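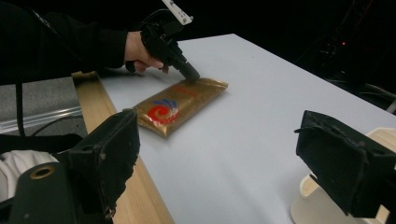

Figure 3. Handling a foil pouch at the table with a hand-held gripper.

4.2 What we bought, and in what order

When I wrote the first equipment plan for the Fletham bench I did what I suspect most people do, and put nearly all the money into the arm. The grippers got one line at the bottom, next to the cable ties. By June I had turned that round completely, and I'd like to go through the sums here as other small groups may be staring at the same spreadsheet (and the same empty column headed "other").

Packaged goods are hard on fingers. Foil pouches are slippery, they crinkle, and they give you very little to hold when they're lying flat (Figure 3). A padded finger helps a lot, but padding is fabric, and fabric frays, so it belongs under running costs and not under one-off purchases. I had it in the wrong place for months! We now allow £236 a quarter for finger coverings, inserts and spare link arms, and we treat that as money already spent.

The hand-held units come next. We priced ready-made ones from Orkari and then costed printing our own to the Eyvindsson drawings, brass inserts and all. Printing was cheaper per unit, even after I'd added the hours spent pressing inserts into plastic, which I had cheerfully left out of my first version. We settled on 3 printed sets, two for use and one on the shelf, and that shelf set is the best thing in the whole budget as far as I'm concerned. 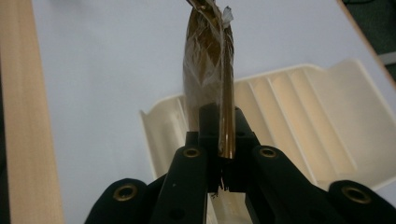 Clear film was the other thing I'd underpriced. It creases, it catches the light, and bits of it get pinched in the jaws, so the plan has to include cleaning time as well as a decent supply of fresh items. Our target was 2,000 recorded grasps, and I'd budgeted for the goods as if each packet could be used for ever. They can't, so there's now a monthly order through Cludmont, with the mix of foil and film fixed in advance so that we don't just buy whatever is on offer.

The arm itself has moved to the second year. I was grumpy about that for a while (it's the fun bit), but the hand-held work tells us what opening width and grip force we need, and I would much sooner find that out before signing for something with a long lead time. Table 4 gives the revised costs line by line, with delivery charges shown separately.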